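# The Afternoon Shift at Bench Two

At Dredent, a contract shop that assembles housings and brackets for laboratory equipment, the robot cell has been running on the day schedule since November. Most of the people who work beside it used to do the same job by hand.

The job is fitting. Parts go onto a fixture, get pressed home, and come off again for inspection. A good fitter at the Trellthorpe plant could get through 500 placements in a shift. The work was steady, and it was hard on the wrists and thumbs.

"I did it for 21 years," says Veronica Avram, who now looks after the cell. "I had a brace on one hand for the last few of them. I don't miss that part."

Avram has kept her pay grade, but her day looks different. She spends the first 20 minutes checking that the arm and the fixture agree about where things are. The cell depends on printed square markers, the kind a camera can read and turn into a position. They are on the cubes used for practice runs, on the blocks around the fixture and on the gripper. If one peels at a corner or picks up grease, she prints another.

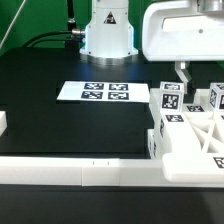
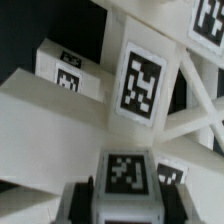
*Markers on white cubes and blocks at the Trellthorpe cell: the bench with the arm's base at the back, then a close view past the gripper's black finger pads.*

New parts are tried first with plain white stand-ins. The engineers send over a program, Avram runs it slowly, and she writes down what she sees. Her notes go back the same day. She says the engineers were polite about them at first and started reading them closely after she spotted a bad approach angle that would have chipped a customer's part.

The change has been less comfortable for others. Two fitters took transfers to the Flerance warehouse, where the pay is the same and the drive is longer. Younger hires are brought in to tend machines and get little time at the hand benches. Avram worries about that. She learned what a good fit feels like from doing thousands of bad ones, and she isn't sure how a trainee picks it up from a screen.

Management has agreed to keep one hand bench open for training through the end of the year. Avram teaches there two afternoons a week, after the cell has finished its run.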